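Right, a few people asked what I've been up to lately, so a little thread on teaching a simulated robot arm to pick things up. Get a cuppa.

The question we started with: if you practise a grasp in simulation, how much mess do you need to add before it works on a real arm? Friction, weight, lighting, all of it can be wobbled about.

We had 2238 practice runs to play with, split between a tidy version and a wobbly one. Same arm, same objects, same learning code (ours is called Divon, long story).

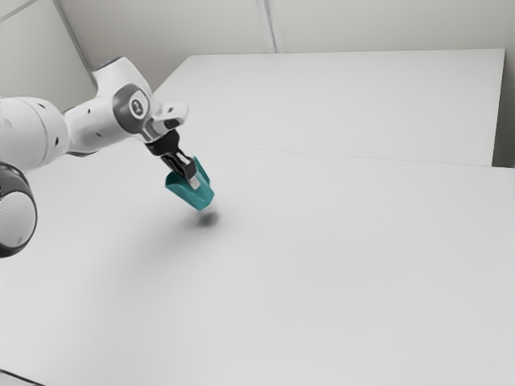
Skarport, November

Teal block in the gripper, held clear of the table, shadow underneath. I've stared at this white table so much I see it when I shut my eyes!

So, the result. On 200 fresh simulated tests the tidy version looked brilliant and I got very smug. Then we moved to the real arm over at Sturnach and it managed 60 per cent. Ouch.

The wobbly one was slower to learn and a bit clumsy to watch, but it got 80 per cent on the same real objects – and friction did nearly all the work. Changing the lighting hardly mattered, which annoyed me, as I'd spent ages on it.

Before anyone asks, yes, it's one arm and one set of objects, so please don't bet the house on it.

Next job is softer things, sponges first. I'll post the friction settings once I've tidied up the spreadsheet, it's in a right state.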